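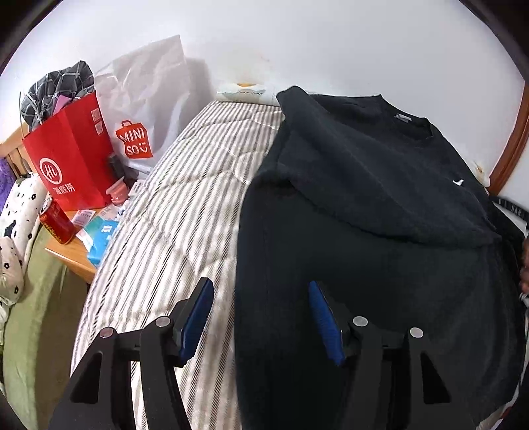
I've been trying to buy fewer clothes this year, and I'm 2 for 2 on failing at it the minute a sale email lands in my inbox. So on 1st July I unsubscribed from everything. Every last list, even the Closine one that used to send me a birthday coupon (I'll miss you, birthday coupon).

What set me off was packing for Grirkport. I was going for a long weekend and pulled out eleven tops to choose from, and I still felt like I had nothing to wear! Half of them I'd bought for some version of me who goes to rooftop parties. The rest were nearly the same dark top over and over, which tells you what I really like. I went with the plain ones and was perfectly happy the whole trip, except for the evening it poured and I had to sit in Henriques for an hour with a soaked collar and a very good grilled cheese.

Since I got back I've been sorting a little each night. My only rule is that if I wouldn't put it on tomorrow, it goes in the bag for the thrift store over in Dondwood. I break the rule for coats, and for one truly awful vest that I wore to my first job interview. The vest stays.

I've also started folding things properly, sleeves in first and then up from the hem, and they stand up in the drawer so I can see all of them at once. It takes a while and my back complains, but I put a podcast on and it's kind of nice – a lot nicer than digging for a sweatshirt at six in the morning with my phone for a flashlight.

Still to do: the shoe pile, the scarves, and whatever is going on in the box under the bed. I think there are ski pants in there. I don't ski! I'll probably leave that one until October, when it's cold enough that I don't mind being stuck indoors with it.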